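4. Oiling the table top

Do this section before the first use, and then once every year. We recommend June, when the air in the room is not too dry. You need the Floveck hard oil from the small bag, two cotton cloths and a sanding block with fine paper.

4.1 Take everything off the table and wipe the surface with a cloth that is only a little damp. Let it dry for 60 minutes.

4.2 Sand lightly, always along the grain. Do not press. Remove the dust with a dry cloth.

4.3 Shake the oil well and pour a small quantity on the middle of the top. Spread it with the cloth until the whole surface has the same shine.

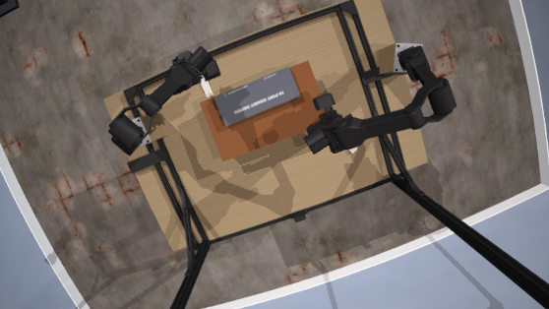
4.4 Wait 20 minutes. After this time, take off all the oil which the wood did not drink. Use the second cloth and change the side often. If you leave too much oil, the surface becomes sticky and you must sand it again.

4.5 Oil the edges in the same way. The end grain takes more oil, so a second coat is usually necessary there.

Note: A new top can look darker in some places during the first day. The color becomes even later.

CAUTION: Cloths with oil can start to burn by themselves. Put them in water directly after the work, or dry them flat outside – never fold them and never throw them in the bin.

4.6 Do not put hot cups or wet things on the table during the first week. For cleaning use the Zareck wood soap, order number 529, or another soap without bleach.

For deep scratches see section 6, Repair with the Rawat wax stick.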